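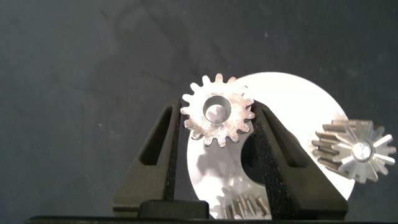 I've wound yarn on kitchen chairs, on my knees, and once on my very patient brother, so when I finally got my hands on the Henda ball winder I was ready to love it. And I do! It clamps to the table, you turn the crank, and a floppy skein becomes a neat little cake that sits flat and pulls from the middle. My old winder ran on a rubber band (it snapped, of course, halfway through a sock skein). I'm a metal gear person now. Show me a small silver spur gear standing up on its edge and I get that same happy feeling I get from a full yarn shelf. The Henda is driven by gears all the way, and you can feel it in the crank, nice and even with no slipping.

We carry it in the Irkville shop and online, and I use one at home nearly every night. Chiyo Kamata, who teaches our beginner classes, has one too and she's much harder on hers than I am.
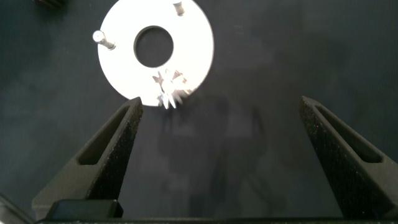
What you get

The winder, a table clamp, a wire yarn guide, and a spare guide in case you bend the first one (I did)
Price: $34
Fits tables up to 2 inches thick
Largest cake: 6 ounces of worsted
Colors: cream or dark green

The swift is sold separately. We like the Rindis, which folds up like an umbrella and fits in a closet.

How it winds

Fingering weight goes on beautifully. I put 1000 yards of laceweight on it for a shawl, and it took it, but I went slow and stopped to rest my arm. Bulky is fine up to one skein, then it starts to rub on the guide.
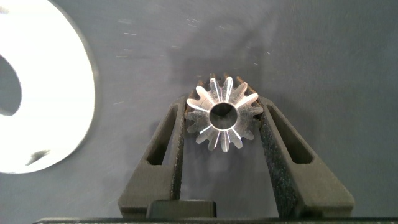 Cleaning is easy and I'd do it more often than the leaflet tells you to. Mohair is the worst for fuzz, with alpaca close behind. On any gear the dark gaps between the teeth are where fluff likes to hide, and a bright silver face can look spotless while the gaps are packed. I use an old toothbrush, then one tiny drop of sewing machine oil. Please don't use cooking oil! It gets gummy and you'll be cranking through glue.

If your winder starts clicking, check the clamp first. Mine was just loose.

Ordering and repairs
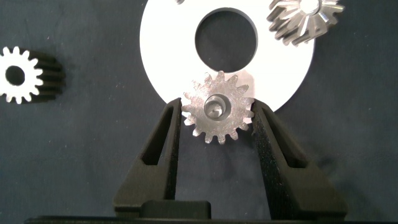

Yae Kawaguchi

Orders go out from Irkville twice a week. If you'd like to try before you buy, come in and wind whatever you've got, even if you bought it somewhere else. The Uchida winder is next to it on the counter so you can compare. It's bigger and costs $81, and I'd only go for it if you knit a lot of blankets. We'll have more of the green ones in September.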